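Home & Workshop | Features | Tech at Home

The robot can have my job when it can empty my odds-and-ends drawer

41 shares · 2 comments

I've got a drawer in my kitchen that I'm not proud of. There's a tyre gauge in there, a bottle brush, half a pack of birthday candles, and a thing that I'm fairly sure came off the old barbecue. Every so often I tip the lot out onto the bench, make a cuppa, sort it into piles and put most of it straight back in. Takes me the length of a podcast.

I mention it because I've spent a good part of this year asking people who build robots when one of them might do it for me, and the drawer is apparently a better question than I realised. Not the vacuuming (sorted, more or less, as long as you haven't got a shag rug). Not the lawn, either. It's the rummaging! Reaching into a heap of unlike things and coming out with the one you wanted.

My interest started in a shed, as these things do. My brother-in-law works at Berkgate, a hardware wholesaler out past the showgrounds, and he'd been telling me over Christmas lunch that they were going to automate the returns bench. Returns, if you've never had the pleasure, is where everything that's been bought by mistake comes back without its packaging. Brushes, fittings, offcuts, toys that somebody's kid dropped in the tub at the counter. Someone has to pick each piece out, work out what it is and put it where it lives. Berkgate handles 2000 of these pieces in a busy week, and the people who do it are quick. I stood there and watched one bloke clear a whole tub while telling me about his caravan. He barely looked down.

The automation hasn't turned up yet. The quote came back, everyone had a bit of a lie down, and the tub is still being done by hand. But it got me wondering why something so dull should be so hard, so I started ringing around.

Most of the robot arms you've seen on the telly are brilliant at doing the same thing in the same place. Give one a car door that always arrives at the same angle and it'll put the same weld in the same spot until the cows come home. What it can't stand is a surprise, and a bin of mixed bits is nothing but surprises. One piece is lying flat, another's leaning on its neighbour, and something shiny is bouncing light back at the camera. You and I reach in and feel our way around. Our fingers do half the thinking.

I find it oddly soothing that the serious end of this business looks so much like my drawer. All that orange engineering, all those cables, and at the bottom of a scuffed metal bin it's a couple of bristly brushes and a jumble of little coloured parts.
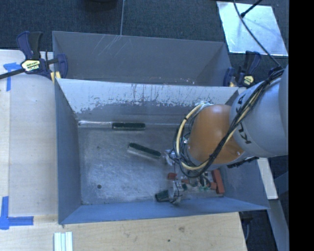 So what can they do now?

More than I expected, to be fair. The people at Bevan, who make picking software for small warehouses, gave me a long and cheerful phone call about it. If the objects are hard, chunky and not touching each other, a decent arm will get most of them. A block is lovely. A block has flat sides and stays the shape it was when you looked at it.

Then there's everything else. Brushes are a nuisance, they told me, and I'd never once thought about it. Where does a brush start? The bristles look solid from above but they give when you squeeze, so if you grab it there the whole thing can roll out of your grip. You want the stiff part, and the stiff part might be underneath. Long thin things are worse again, especially if they've ended up hard against a wall and there's no room to get a finger down the side. I do that with a fingernail. I've never been thanked for it.

And corners! I hadn't appreciated how much of picking is about the container. A person tilts the tub, or gives it a shake, or shoves everything across to the middle with the side of a hand. An arm coming in from above has to keep its own elbow and wrist clear of the walls, and it's often blocking its own view of the thing it's after. Try unpacking the bottom of a chest freezer wearing oven mitts and you'll have the general idea.

What about at home?

This is where I got a bit cheeky and borrowed a demo. Muron has a bench-top arm for hobbyists, small enough to sit beside the toaster, and they let me have one for 3 weeks in April. I'd like to report a triumph. I set it up on the kitchen bench, fed it a very tame selection from the drawer (nothing sharp, nothing sticky) and asked it to sort pegs from batteries.

It did the batteries! It did them slowly and with tremendous dignity, one after the other, and I'll admit I clapped. The pegs it mostly pushed about. A peg on its side is apparently a different creature from a peg on its back, and a peg hooked on to another peg sent it off for a long think. My youngest, home from school and starving, reached past it for the bread and sorted the remaining pegs while the toast was on.

I had the same chat with a woman on the Urnalitz stand at a trade show, where they were showing an arm folding tea towels. Beautiful job, perfect thirds. I asked what happened if you gave it a fitted sheet and she laughed so much she had to put her coffee down. Then she told me they'd run 200 attempts at a pillowcase and were pretty chuffed with how it was going, though she wouldn't say how many had worked. I can respect that. I don't publish my fitted sheet results either.

Who'll get one first?

My money's on the returns bench, well ahead of the kitchen. A workshop can bolt things down, keep the lights steady and buy the same tub every time. It can also live with an arm that gets through the easy stuff overnight and leaves the tricky bits for the morning crew, and that's the version my brother-in-law would sign up for tomorrow. He reckons he'd happily do the brushes himself if something else did the blocks.

At my place the drawer's never the same twice, the light comes in sideways after four, and the dog likes to supervise. The Muron arm went back in its box at the end of the loan. I did find the lid to the good thermos while I was clearing a space for it, so I'm counting the month as a win.

Filed under: Gadgets, Chores, Around the House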